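Guides > Surfaces > Wooden tops

Oiling a Wooden Worktop

Filed under: Maintenance, Timber

Hardwax oil is applied thinly and worked into the grain. A thick coat stays tacky and marks easily. These steps assume bare or previously oiled timber; a varnished top must be stripped first.

Remove crumbs and grease with a damp cloth and a drop of washing-up liquid, then leave the top overnight. Sand along the grain with 120 grit. Vacuum, wipe, and sand again with 180. Do not go finer — a polished surface takes up very little oil.

Stir the tin well. For a top of 5 square metres, decant 300 ml into a shallow tray. Spread with a lint-free cloth, wait 20 minutes, and wipe off whatever is still sitting on the surface.
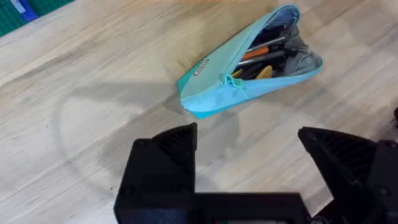 Ashworth writes that on an end-grain top the first coat vanished within minutes, and that a second had to go on the same afternoon. End grain does drink more. Increase the first coat by half and check again before wiping.

Apply the second coat the next morning, using less oil than the first. Keep heavy objects off the surface for a week and wet cloths off it for two. Pale timber will darken slightly; test on the underside if the colour matters.

Oily cloths can catch fire by themselves. Soak them in water and lay them flat outdoors to dry before disposal.

© Dalarwood | Contact | Back to top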